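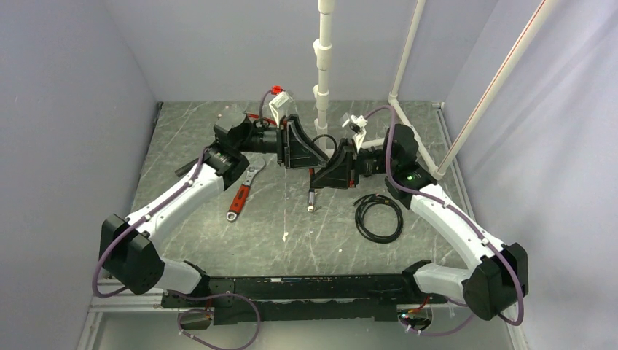 Adjustable wrench

An adjustable wrench is a hand tool with one fixed jaw and one jaw that slides, so that a single wrench can turn nuts and bolts of many different sizes. It is among the first tools most people buy, and it tends to stay in the drawer (or on the floor, wherever the work happens to be) long after the fancier sets have gone missing. Silver-colored heads are common, and the handle may be left bare or covered in a bright color such as red, a great help when the wrench is lying among coiled black cables.

Parts and use

The sliding jaw is moved by a small ridged screw set into the head, usually called the knurl or worm. The user opens the jaws a little too wide, slips them over the flats of the nut, and closes them until there is no wobble left. It is best to pull so that most of the force falls on the fixed jaw — the sliding one is weaker and likes to creep open under load. A loose fit rounds off the corners of the nut, and anyone who has done this once under a kitchen sink will remember it fondly for years!

With plastic fittings, such as the collars on white PVC pipe, a gentle hand is wanted. Many of these are glued or tightened by hand, and a long handle can crack them before the user feels anything at all.

Care

A wipe with a dry rag and a drop of light oil on the worm will keep the jaw moving freely. Grit in the slide is the usual cause of stiffness, and an old toothbrush clears it nicely. In her household handbook Mulari, Lindiwe Lekota suggests closing the jaws before putting the wrench away — a habit she learned from her teacher, Genivaldo Dantas, who kept the same one for 20 years and lent it to the whole street.

See also

Pipe wrench
Locking pliers
Socket set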